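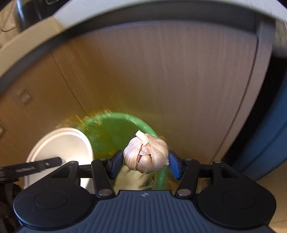
*Knoblauchknolle, Haut vorne schon aufgerissen*

# Knoblauch lagern: offene Schale, Dose mit Deckel oder Schrank?

**tonkrug_ost**, 13. Februar 2026

Hallo zusammen,

ich kaufe Knoblauch immer im Netz und nicht einzeln, weil der Laden in Fidville ihn lose nur im Sommer hat. Die Knolle auf dem Foto ist von gestern. Die Außenhaut ist vorn offen, man sieht eine Zehe, unten hängen lose Hautfetzen. Die grüne Schüssel ist aus Kunststoff, da kommt bei mir eigentlich alles rein, was nicht in den Kühlschrank soll.

Mein Problem: Nach ein paar Wochen treiben die Knollen aus oder die Zehen werden weich. Die Küche hat im Winter tagsüber um die Zwanzig, nachts weniger. Speisekammer habe ich keine, Keller ist feucht.

Fragen:

- Offen in der Schüssel lassen oder in den Schrank?
- Knollen mit aufgerissener Haut zuerst verbrauchen oder ist das egal?
- Taugen diese Knoblauchtöpfe aus Ton etwas? Von Wumley gibt es einen mit Löchern für 15 Euro.

---

**kellerregal**

Offen, dunkel, trocken. Schüssel geht, wenn die Knollen nebeneinander liegen und nicht übereinander. Kunststoff ist nicht ideal, weil von unten keine Luft kommt. Ich habe ein Drahtkörbchen im Schrank, Tür einen Spalt offen. Hält bei mir von der Ernte bis in den Mai.

Aufgerissene zuerst. Die Haut ist der Schutz, und wo sie fehlt, trocknet die Zehe aus.

---

**mangoldmitte**

Zum Tontopf: Ich habe den von Wumley seit 2 Jahren. Er steht gut da und die Knollen halten darin genauso lang wie in einer Papiertüte. Die Löcher sind klein und nur auf einer Seite. Wer einen Topf will, weil er ihn schön findet, soll ihn kaufen. Für die Haltbarkeit würde ich kein Geld ausgeben.

---

**gusseisen77**

Das sehe ich anders. Ich habe den Topf von Vasseur, der ist größer und unglasiert, und seitdem werfe ich kaum noch was weg. Vorher lag der Knoblauch neben dem Herd im Körbchen und war nach drei Wochen grün in der Mitte.

---

**mangoldmitte**

> Vorher lag der Knoblauch neben dem Herd

Dann lag es am Herd. Du hast den Topf gekauft und gleichzeitig den Platz gewechselt. Stell das Körbchen mal dahin, wo jetzt der Topf steht.

---

**gusseisen77**

Der Topf steht auf der Fensterbank, da ist es auch nicht dunkel. Im Körbchen wären sie dort also schlechter dran als im Topf. Insofern bleibe ich dabei.

---

**kellerregal**

Ihr habt beide zum Teil recht. Der Topf macht dunkel, das macht der Schrank auch. Wer keinen Schrankplatz hat, ist mit dem Topf gut bedient.

@tonkrug_ost: Was ist das hinten für ein Schrank? Wenn da kein Backofen und kein Kühlschrank danebensteht, würde ich es dort versuchen.

---

**tonkrug_ost**

Der beige ist der Hochschrank, da sind Vorräte drin, Nudeln, Mehl und so weiter. Der Kühlschrank steht auf der anderen Seite vom Raum. Ein Fach in Brusthöhe könnte ich frei machen.

Und der weiße Deckel dahinter, falls jemand fragen wollte: Ich hatte überlegt, den einfach auf die Schüssel zu legen, damit es dunkel ist.

---

**lauchzwiebel_n**

Bitte keinen Deckel drauf. Das habe ich einen Winter lang gemacht, und unten im Gefäß war dann Schimmel. Erst nur an einer Knolle, ein paar Tage später an allen, die sie berührt haben. Knoblauch gibt immer etwas Feuchtigkeit ab, auch wenn die Haut raschelt.

Wenn es ein Tuch sein darf: ein dünnes Geschirrtuch drüberlegen reicht gegen das Licht.

---

**brotkasten_sued**

Ich werfe mal den Kühlschrank in die Runde. Bei mir liegt Knoblauch im Gemüsefach und hält ewig. Verstehe nicht, warum das immer als Fehler gilt.

---

**kellerregal**

Weil er danach schnell treibt, sobald er wieder warm liegt. Solange du ihn aus dem Fach direkt aufs Brett legst, geht das. Problem sind die Kühlschrankknollen, die man dann doch in die Schale zurücklegt. Außerdem ist es in den meisten Gemüsefächern zu feucht.

---

**brotkasten_sued**

Ich lege nichts zurück. Dann passt es für mich.

---

**lauchzwiebel_n**

Noch etwas zum Kauf, das hilft mehr als jeder Behälter. Die Knolle in die Hand nehmen und leicht drücken. Sie soll fest sein und für ihre Größe schwer. Wenn sich zwischen Haut und Zehe etwas verschiebt, ist sie innen schon geschrumpft. Oben am Stiel nachsehen, ob etwas Grünes kommt. Bei Netzen geht das schlecht, deshalb nehme ich keine mehr.

---

**tonkrug_ost**

Der Stielrest oben ist bei der auf dem Foto trocken und krumm, grün ist da nichts. Netze kaufe ich weiter, hier gibt es im Winter nichts anderes. Ich sortiere aber ab jetzt gleich beim Auspacken.

Kann man die Zehen von offenen Knollen alle auf einmal schälen und in Öl einlegen? Dann wäre das Thema erledigt.

---

**kellerregal**

Vorsicht. Roher Knoblauch in Öl bei Zimmertemperatur ist riskant, Stichwort Botulismus. Man riecht und sieht davon nichts. Wenn Öl, dann in kleiner Menge, in den Kühlschrank und nach wenigen Tagen weg damit. Ich friere lieber ein: Zehen schälen, hacken, flach in einen Beutel, bei Bedarf ein Stück abbrechen.

---

**gusseisen77**

Einfrieren geht, aber er wird matschig. Für Soße in Ordnung, zum Anbraten nehme ich ihn nicht.

---

**mangoldmitte**

Da sind wir uns mal einig. Für die Pfanne frisch, für Eintopf und Soße aus dem Beutel.

Zum Beschriften der Beutel nehme ich die Etiketten von Veltel, die bleiben im Gefrierfach kleben. 5 Rollen im Paket, das reicht lange.

---

**brotkasten_sued**

Malerkrepp klebt auch.

---

**tonkrug_ost**

Danke an alle. Ich mache es jetzt so: Fach im Hochschrank frei räumen, Drahtkorb rein, offene Knollen nach vorn und zuerst verbrauchen. Der Deckel bleibt weg. Was übrig ist, wird gehackt und eingefroren. Den Topf lasse ich erst mal.

Die aufgerissene kommt heute Abend in die Linsen.

---

**lauchzwiebel_n**

Klingt gut. Schreib im Mai mal, wie lange das nächste Netz gehalten hat. Und leg keine Kartoffeln ins selbe Fach, die bringen Feuchtigkeit mit.

---

**gusseisen77**

Kartoffeln und Knoblauch liegen bei mir seit Jahren nebeneinander und es ist nie etwas gewesen. Aber gut, jeder wie er will.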